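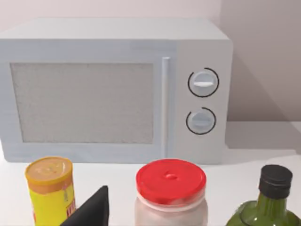
White microwave on a white counter, Pluldale

The brochure for the Pluldale open day promised "a new way of living small." I have been to enough of these events to know that this usually means the same way of living, with less closet. But a friend had put her name on the waiting list and wanted a second opinion, so in June 2019 I took the bus out and gave it most of a day.

Pluldale is a block of rental apartments on the site of an old yarn mill. The developer is Nistari, and the kitchens and built-ins come from a firm called Elletti. Check-in was in the lobby, where you got a tote bag, a floor plan and a sticker with your first name on it. The bag was better made than the floor plan, which left out the scale.

Our guide was Leandro Lozano from the leasing office. He was pleasant and quick and had a habit of answering the question next to the one you asked. When a man in our group wanted to know how thick the walls were, we heard about the insulation award. When I asked about the award, we moved on to the elevators.

The smallest units are called the Minami plan. Rent starts at 1436 a month. That figure was on the sign by the door in large type, and the line underneath, in much smaller type, said that water, trash pickup and bike storage were extra. I asked for the total and was told it depends. I asked what it depends on and was told usage, which can't be the case for bike storage.

The living area is fine. There's good light in the morning and I assume less of it later, going by the parking structure across the street. The bed folds up into the wall. Yabsira Tilahun, a nurse who was looking for a place closer to her shifts, pulled it down and put it back up three times and said she gave it a month before she stopped bothering. I think she was being generous.

Then the kitchen, which Leandro clearly saw as the high point. White counter, pale walls, everything wiped to within an inch of its life. My complaint with show kitchens is always the same one. They are set up for somebody who owns very little and cooks less. Put down a cutting board, a dish rack and a bag of groceries and you have a different room. I asked where the dish rack would go. Leandro said a lot of residents prefer to dry by hand.

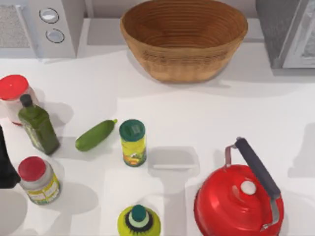
Wicker basket and red-lidded jars on the kitchen counter

Mitsuko Ikeda, who designed the units for Elletti, gave a short talk in the community room after the tour. I expected to be annoyed and wasn't, much. She said outright that she had wanted deeper counters and lost that argument on cost. It was the most useful thing I heard all day, and I noticed that it wasn't in the handout. She also said the cabinets were tested for years of opening and closing, though when somebody asked how many years she said she'd have to check.

Lunch was sandwiches. They ran out.

In the afternoon there was a panel on "community," chaired by Shinji Tsuchiya from Nistari. According to him the finished site will house up to 800 people, who will share one laundry room, a roof garden and a co-working lounge. The roof garden was closed for the open day. The lounge had very nice chairs and outlets only along one wall. Nobody on the panel lived at Pluldale or seemed to be planning to.

The person I'd have liked more of was Tsutomu Takagi, who used to work at the mill and had brought a folder of old photographs. They gave him a table near the restrooms. He told me that the floor we were standing on had been the dye house, and that the creek out back ran a different color depending on the orders. I asked Leandro whether the soil had been tested. He said all required steps were taken, and wrote down my email address. I haven't heard from him.

So, is it worth it? My friend pays 1313 now for an older place with a real pantry and a landlord who picks up the phone. Pluldale would put her ten minutes closer to work. I told her to ask for the full monthly total in writing, visit after dark, and stand in the hallway for a while and listen. She's still on the list, at number 674.

The next open day is in August. Bring your own lunch.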